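Clearing a Low-Grip Stop on the Gitum Hand-Held Gripper

Mimbridge support notes, grippers and end tools
Written by Kamrul Wickramasinghe

Applies to Gitum hand-held units with two fingers and ribbed finger pads. The fixed-arm version uses the same fingers but a different controller, so the menu steps do not apply to it.

What the fault looks like

The fingers close on an object, the status light goes amber, and the unit releases within a second or so. The log shows code 316, low grip. In some cases the unit does not release, but the object slides down between the pads while the trigger is still held. Both have the same group of causes and are checked in the same order.

Code 316 means the motor reached its closing position before the grip force reached the set value. It does not mean the motor has failed. Motor faults have their own codes and should not be handled with this page.

We had a run of these at the Pindulside site in January. Most came down to finger plates that had been refitted without being squared up. Two were worn pads. One was a force setting copied across from a different tool profile.

Before you start

Put the unit down with the fingers open and switch it off at the body, then unclip the battery. The fingers can close without warning if the trigger is bumped while the controller is restarting. Keep your own fingers out of the gap until the battery is out. Do not use a live unit to hold its own pad while you work on the other side.

You will need a small hex driver, a lint-free cloth, isopropyl alcohol and a steel rule.

Step 1. Check the pads

Look at the ribs on both pads under a good light. The grooves should be parallel and open from one end to the other. If the ribs are flattened or torn, replace both pads together. A new pad opposite an old one will pull the object to one side.

If the ribs are sound, wipe them along the grooves with alcohol and let them dry fully. Do not use silicone spray or hand cream remover. Either will leave a film, and the fault will come back.

Step 2. Square the finger plates

Undo the screws on each plate by a quarter turn. Lay the steel rule across both plates and push them until they sit flush against it. Tighten the screws on one side a little at a time, switching between them, then do the other side. Check again with the rule. If one plate has moved, start the step over.

Do not force a plate that will not come square. A bent plate has to be replaced, and bending it back by hand weakens it near the screw holes.

Step 3. Check the force setting

Refit the battery and switch on. Open Tool, then Profile, and confirm that the profile matches the fitted fingers. The standard profile has a force value of 44. If the value is lower, reset the profile instead of typing the number in by hand. Resetting also restores the closing position, which is often wrong as well.

Units running the Pinto firmware need to be restarted after a profile reset. The screen does not prompt for this.

Step 4. Test with a bottle

Use a clear plastic bottle, part filled with water, cap on tight. It is slippery enough to show a weak grip and will not shatter if dropped. Do not test with glass or ceramic.

Hold the bottle upright and take it low on the body, with a pad on each side. Close slowly and lift over a table or a soft surface. Hold for a slow count, then lower it and release.

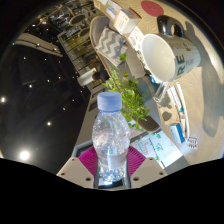
Low grip on a part-filled bottle, one ribbed pad to each side.

Watch where the pads meet the plastic. Both should press in by the same amount. If the bottle leans toward one finger, go back to Step 2. If it stays straight but slips, go back to Step 1.

Repeat the lift several times. A fault that clears once and returns on a later lift is not fixed.

If code 316 comes back

Take the unit out of use and tag it. Save the log before removing the battery, as older firmware clears it at power-off. Send the log with the unit, and note which profile was active and whether the pads were changed.

Do not raise the force value to get past the fault. It can hide a bent plate, and the extra load will be carried by the finger screws. One unit came back to us with a stripped thread after being run this way, and the whole finger mount had to be replaced.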